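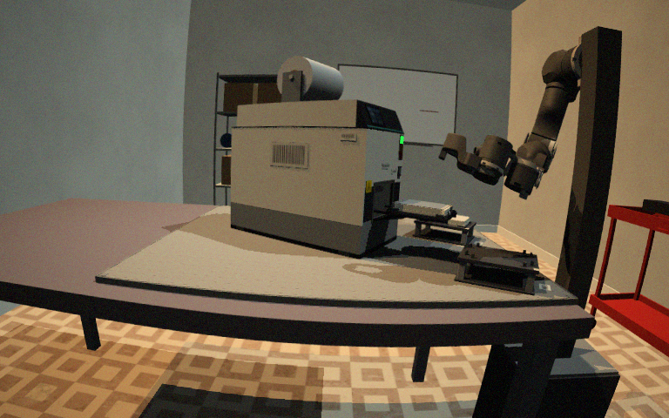 I'm not sold on the new homing order for the Dakis cell, and I'd like to hear from somebody who has tried it outside the simulator before we paste it into the setup notes. The argument so far is that the arm should park high, read the marker, then go down to the fixtures. Fine. But the marker in the model lies flat on the board right next to the front fixture, and the post is close by. I want to know what happens when the arm itself is in the way of whatever is reading it. The proposal doesn't say.

Quoting the part I have trouble with:

> We ran the Llorente sequence in the model for 400 cycles
> and never had to re-teach the tray position. I suggest we
> drop the manual check after a roll change and just let the
> cell wait 60 seconds for the status light to settle. If it
> comes back green, go. The marker takes care of the rest.
> Offset was inside 2 mm every time.

Inside 2 mm of what? The model knows where the marker is because somebody typed it in. A real board gets bumped, gets lifted for cleaning, and goes back down a little crooked. The model's board does none of this unless you tell it to, and I see no line in the config that does.

The light bothers me more. As I read the script it only looks at the light once, at the end of the wait.

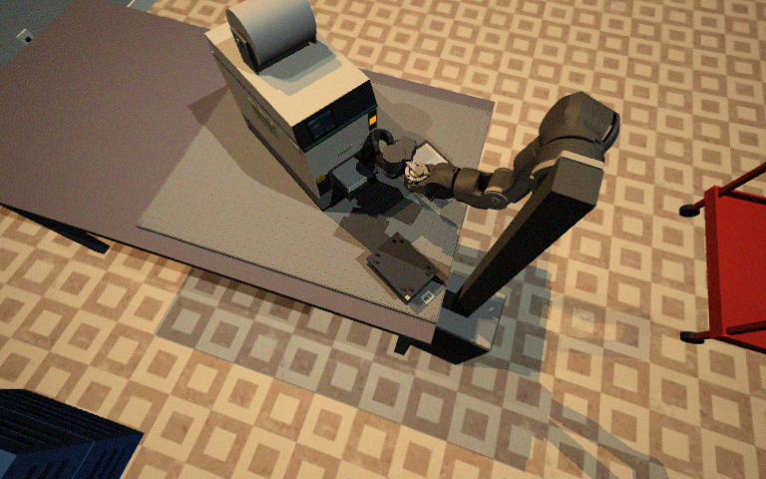 Orange-yellow label or indicator at the right end of the front, arm reaching in toward the machine.

So what is the script meant to do if it gets that color at the end of the wait? I went through it twice and found a branch for green and a branch for timeout. Anything else drops through to the next move. I would call that a bug. If it is on purpose I'd like a comment in the file saying so.
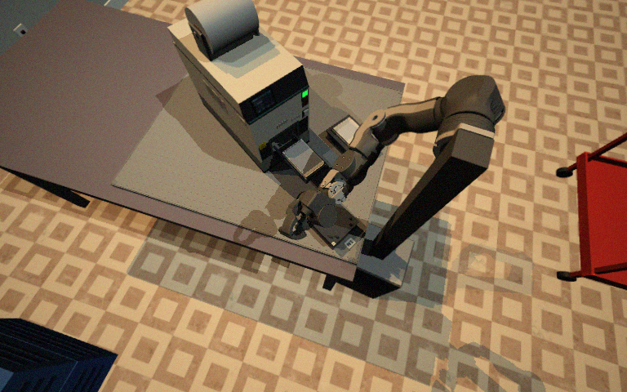 Aston, 3/2/18

I changed three things in my copy, which is in the Zuvico folder if you want to diff it:

Poll the light during the whole wait and require green at the end.
Put the manual tray check back in after every roll change.
Shift the board by a random small amount at the start of each run, and turn it a bit too.

Green by itself doesn't tell me the tray is where the gripper expects it. It's a machine status. I don't see why we would hang a position check on it.

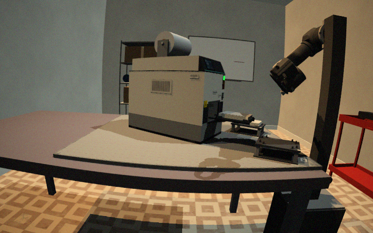 Green light on, gripper empty and clear of the fixtures.

That is the pose I'd use as the parking position. Please don't save it as home until the path down to the front fixture has been stepped through at low speed, with the pegs on the top plate in mind. The old notes from August had a warning about the pegs and it got dropped in the rewrite. I'd put it back.

If the run with the shifted board holds up, I'll withdraw the objection to the marker part. The manual check stays either way as far as I'm concerned.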